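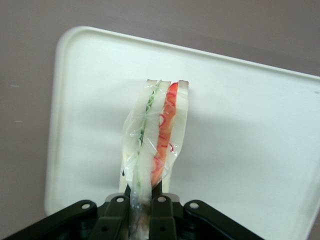 Is a sandwich with three slices of bread still something a person can eat neatly at a desk, one customer asked in a letter to our office, and would we consider selling the same fillings on two slices for those of us with smaller appetites? The letter arrived in our first January of trading. Our reply was that we would look into it, and the two-slice range has been on the order form since the following spring. The three-slice sandwich remains the one for which the company is best known.

# About Tultadard

Tultadard prepares wrapped sandwiches and cold lunches for workplaces, schools, libraries and clinics in Wamari and the surrounding towns. Everything we sell is made in our own kitchen on Isar Street. We do not operate a restaurant or a public counter, although account holders may collect orders from the side entrance between 10:30 a.m. and noon.

The company began as a lunch service for a single office building. Its tenants had no cafeteria, and the nearest place to buy a meal was a gas station on the far side of the highway. Our founders rented the kitchen of a closed bakery for the morning hours, made sandwiches on white bread, and carried them over on trays. The first menu had four items. Two of them are still sold, with minor changes to the spread.

We now serve 547 accounts. The largest is a school district and the smallest is a piano tuning workshop that places one order a week. Both receive the same menu, the same labels and the same terms of delivery.

## The Kitchen

The Isar Street kitchen is arranged in the order in which a sandwich is made. Bread is received at the rear door and held in a dry room. Vegetables are washed, drained and cut in a separate area with its own sinks, and are brought forward in covered containers. Assembly takes place along a central run of tables. Wrapping, labeling and chilling follow, and finished orders are sorted by route in the cold room next to the loading door.

Work starts at 4 a.m. The first hour is given to cutting vegetables and mixing spreads. Assembly begins once the supervisor on duty has checked the temperature of every refrigerator and signed the morning sheet. Deliveries leave in two rounds, the earlier one for schools and the later one for offices and clinics.

The bakery ovens were removed when the company took over the full lease. One of the old proofing cabinets is still in the corridor, where it is used for storing aprons.

## Our Sandwiches

### The three-slice range

A three-slice sandwich holds two separate layers of filling, with the middle slice of bread between them. The arrangement allows a watery vegetable and a softer or sharper one to be kept apart until they are eaten. Cucumber, lettuce, tomato and red pepper are the ingredients we use most often, in various pairings according to season and supply. Egg, chicken and cheese versions are also available.

White sandwich bread is our standard. It is baked for us to an agreed slice thickness, and the crust is left on unless an account asks otherwise. Schools frequently do. Whole wheat may be requested on any order at no extra charge, provided the request reaches us by 2 p.m. on the working day before delivery.

### The two-slice range

The two-slice sandwiches use one filling each. They are ordered mainly by elementary schools and by hosts of morning meetings. They may be mixed with three-slice sandwiches on the same order in any proportion.

### Rana lunch boxes

Rana is the name of our boxed lunch. Each Rana box contains a sandwich, a piece of fruit, and either a plain yogurt or a small salad. It was introduced for field trips and is packed so that it can be carried on a bus and opened outdoors. Rana boxes are sold in multiples of 12. Accounts needing a different quantity are invited to call the office, and we will normally be able to help if the order is placed early in the week.

## Ingredients

We buy vegetables from growers in the county for as much of the year as the weather permits. In winter the supply comes through a wholesaler, and the menu card issued to each account shows which items are affected. When an ingredient does not meet our standard on arrival, the sandwich concerned is withdrawn for the day and the account is offered a substitute before the delivery leaves.

Tomatoes are sliced the same morning they are used. Cucumbers are sliced thin and laid on paper to drain. Lettuce is washed twice. The spread goes to the edge of the bread on every slice that touches a vegetable, which slows the passage of moisture into the crumb and keeps the sandwich firm through the lunch period. New employees spend much of their first week on this one task.

Our spreads are made on the premises. They contain no nuts, and no nuts are brought into the kitchen. We do handle wheat, milk, egg, mustard and sesame every day, and we are therefore unable to supply meals to anyone whose allergy to one of these requires a separate preparation area. We ask account holders to pass this information on to the people who will be eating.

## Wrapping and Labeling

Sandwiches leave the kitchen individually wrapped. We use clear wrapping so that the customer can see the bread and the fillings before choosing, a matter of some importance in offices where a mixed tray is set out and each person takes one. Paper wrapping was tried for a season at the request of several accounts. It was attractive, but people opened two or three sandwiches in search of the one they wanted, and a good deal of food was wasted.

The label carries the name of the sandwich, its ingredients with allergens in bold type, the date of preparation, and the time by which it should be eaten. Labels are checked against the day's recipe sheet before the first order is sorted and again whenever the line changes from one filling to another. An order found with a wrong label is held back in full until every item in it has been examined.

Several accounts have asked about compostable film. We have tested two kinds. One clouded in the cold room and the other split at the fold. Testing continues, and accounts will be notified when a suitable material has been found. In the meantime, our drivers will take back clean trays and empty Rana boxes with the next delivery.

## Trays and Collection

Mixed orders are delivered on reusable trays, which remain the property of the company. Please wipe them out and leave them at the agreed collection point by the end of the day. They should not be put in a commercial dishwasher on the sanitizing cycle, as the high heat warps the base. All returned trays are washed and sanitized at Isar Street before they go out again.

Sandwiches should be moved to a refrigerator on arrival if they are not going to be eaten right away. Reception desks without a refrigerator may borrow an insulated cover from the driver.

## Our Employees

Tultadard employs 50 people, most of them in the kitchen. The early shift ends at noon and is popular with parents and with students of the community college. All kitchen employees complete a food handling course in their first month, paid for by the company and taken during working hours. Drivers complete the same course.

Employees eat from the day's production. They also taste every new sandwich before it is offered to accounts, and their written comments are kept with the recipe. The pickled beet sandwich was withdrawn on the strength of these comments, and so was an early version of the egg and cress.

## Food That Is Not Sold

Our aim is to make what has been ordered and a very small number more. Surplus sandwiches still within their time are taken to the Wamari community pantry in the early afternoon. During the last school year the pantry received 2345 wrapped sandwiches from our kitchen. Bread ends and vegetable trimmings go to a composting site outside the city.

## Visits

School classes are welcome at Isar Street by arrangement. A visit lasts over an hour and takes place after the second delivery round, once the tables have been cleared and cleaned. Pupils wash their hands, put on aprons and hairnets, and make a three-slice sandwich to take home. We are able to receive one class at a time. Teachers should let us know of any allergies when booking.

Visits are not offered in August, when the kitchen closes for maintenance and the cold room is emptied and serviced.

## Opening an Account

Any workplace, school or public institution within our delivery area may open an account. There is no joining fee. A new account is sent the current menu card, an order form, and a sheet for recording allergies and preferences. First orders can usually be delivered within a week of the completed form reaching us.

The office is open from 8 a.m. to 3 p.m. on working days. Questions about an order already placed for the same day should be made by telephone, as written messages may not be read until the second round has left. Comments on the menu are best sent in writing. They are read at the monthly kitchen meeting, and every one receives a reply.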